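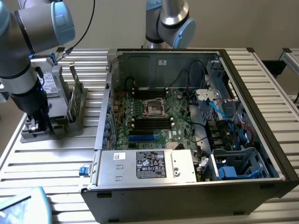
Início | Boletim | Serviços | Agenda | Contactos

Prolongar a vida dos computadores de secretária: orientações para os serviços

20 Mar 2022

O Centro Bhatt aprovou novas orientações para a gestão do parque informático, aplicáveis a todos os serviços instalados nos edifícios Wavton e Stakavar. O documento substitui a circular anterior e entra em vigor em julho, após um período de adaptação durante o qual os pedidos já registados seguirão as regras antigas.

A principal alteração diz respeito ao momento da substituição. Até agora, um computador de secretária era retirado ao fim de um prazo fixo, qualquer que fosse o seu estado. Passa a ser exigida uma avaliação técnica prévia, na qual se verifica se a ampliação da memória, a troca do disco ou a simples reinstalação do sistema permitem manter o equipamento em funções. O prazo mínimo de utilização é alargado em 2 anos para os postos de trabalho administrativo.

Os serviços que utilizem programas de desenho técnico ou de tratamento de imagem podem requerer a dispensa desta regra, mediante informação fundamentada do respetivo responsável.
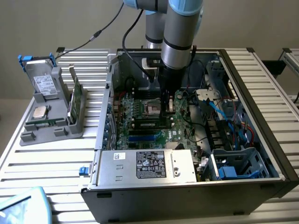 Os pedidos de avaliação são apresentados no portal Valix, no separador «Equipamento», com indicação do número de inventário, da sala e da avaria ou limitação sentida. O gabinete de informática responde no prazo de 4 dias úteis. Solicita-se que não sejam enviados pedidos por correio eletrónico, uma vez que estes não ficam associados à ficha do equipamento e obrigam a um segundo registo.

Antes da entrega de qualquer computador, compete ao utilizador transferir os ficheiros de trabalho para a área partilhada do serviço. O gabinete não procede à recuperação de documentos guardados localmente — esta regra já constava da circular anterior e mantém-se sem exceções. Os discos retirados são apagados ou destruídos, consoante o seu estado, e a operação fica averbada no inventário.

Os equipamentos considerados sem utilidade interna, mas em condições de funcionamento, poderão ser cedidos a escolas e associações da região. Para a primeira fase está prevista a cedência de 100 computadores, entregues sem programas licenciados. As entidades interessadas devem preencher o formulário disponível na receção do edifício Wavton. Monitores, teclados e cabos avulsos seguem um procedimento próprio e devem ser depositados na sala de recolha do edifício Stakavar, devidamente etiquetados.

O texto integral das orientações encontra-se disponível para consulta no portal — as dúvidas de interpretação devem ser dirigidas ao secretariado do Centro.

Notícias recentes
Alteração do horário da receção no edifício Wavton
Renovação dos cartões de acesso ao parque de estacionamento
Portal Valix: novo formulário para reserva de salas
Calendário de inventário dos serviços
Recolha de papel e tinteiros no edifício Stakavar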